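Football kit: washing, drying and storing it through the season
By Noeline Rewi
Updated December
Print | E-mail this page
1280 shares | 2 comments

Match strips are almost all polyester now, and most of the damage done to them happens in the laundry. The notes below cover a full outfield kit, keeper's gloves and boots. They apply equally to soccer and touch. Rugby jerseys with a cotton content need a separate wash and shrink if treated the same way.

Before the wash

Let mud dry completely, then knock it off outdoors with a stiff brush. Wet mud pushed into a knit is much harder to shift. Turn shirts inside out so the numbers and sponsor panels face inwards. Empty the sock ends of grass and rubber crumb over a bin, particularly after a game on synthetic turf. The crumb collects in the pump filter and will eventually stop the machine draining.

Grass stains: work in a little liquid detergent with a fingertip, leave for fifteen minutes, rinse from the back of the fabric. Do not use chlorine bleach on club colours. It yellows white polyester as well.

Blood: cold water only, until the mark has gone. Warm water sets it.

The wash

30 degrees, synthetics cycle, medium spin. The machine I use at home offers 1010 rpm as its middle setting and heat-pressed numbers have held up to that for three seasons. Higher speeds crease the transfer and the crease becomes a crack. Half the dose of powder printed on the box is enough in soft water. Omit fabric softener altogether - it coats the fibre, and a coated shirt holds sweat against the skin.

If the shirts still smell after washing, the residue is old detergent and body oil. Run them again with no detergent and a cup of white vinegar in the drum. The sports powders sold for this (I have used Rumasora) do the same job at higher cost.

Keep Velcro tabs on gloves and shin guards closed, and wash them in a mesh bag or by hand. One open tab will pull threads on every shirt in the load.

Drying

Hang shirts by the hem, in shade. Direct summer sun will fade a red strip noticeably by the finals. Tumble drying is acceptable for socks and nothing else. Tracksuit bottoms hang from the waistband, with pockets pulled out. 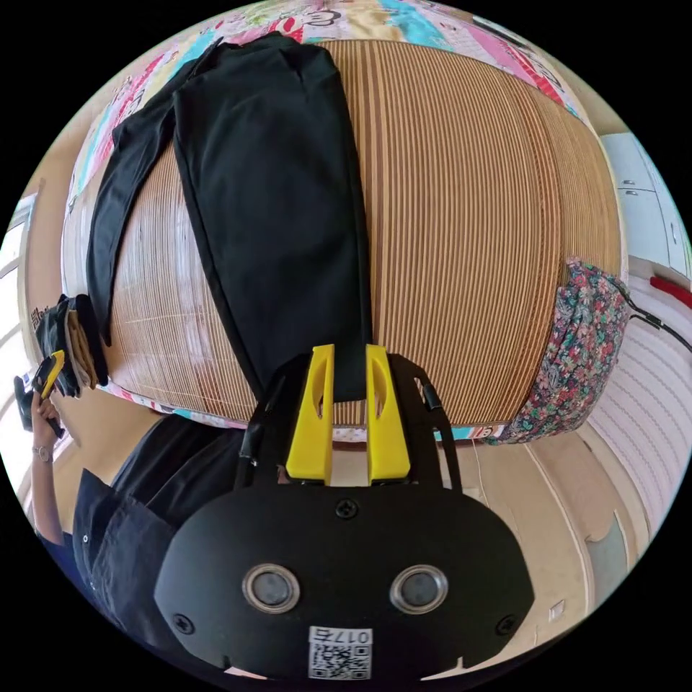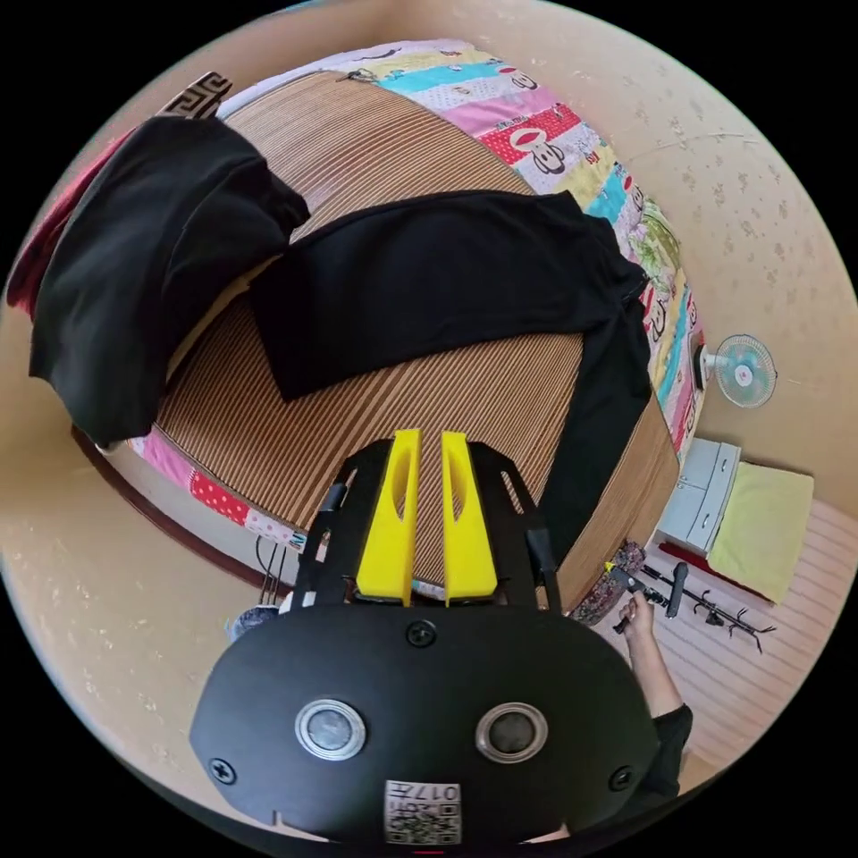

So-ying Yeh writes that the vinegar rinse did nothing for her under-twelves' socks until she soaked them overnight in oxygen bleach first, and that the socks have kept their colour. She uses a laundry tub and cold water. I would accept that for plain socks. I would not soak anything with a printed badge for longer than an hour.

Boots

Remove the insoles and loosen the laces to the bottom eyelet. Clean the soleplate with an old dish brush and lukewarm water, getting in behind each stud. Screw-in studs should come out once a month; put a smear of petroleum jelly on the thread before refitting or the aluminium ones will seize.

Stuff with newspaper, change it after two hours, and leave the boots somewhere with moving air. Never near a heater. The glue line between upper and soleplate starts to let go well before the leather looks damaged. Leather uppers get conditioner when fully dry. Synthetic uppers need a damp cloth.

Goalkeeper gloves

Dampen the latex before the match and rinse it afterwards in plain lukewarm water. Press the water out from fingertips to wrist. Wringing tears the palm at the seams. Store palms apart - latex left face to face bonds, and separating it takes the surface off.

Off-season storage

Everything goes away clean and dry. Use a breathable bag or an open tub, with a silica sachet in coastal areas where mould is a problem. Fold shirts with the number flat and unfolded, tissue over it. The Atcombe and Haworth juniors both return team sets in numbered order, keeper's jersey on top, and it saves an hour at the first training session.

Print | E-mail this page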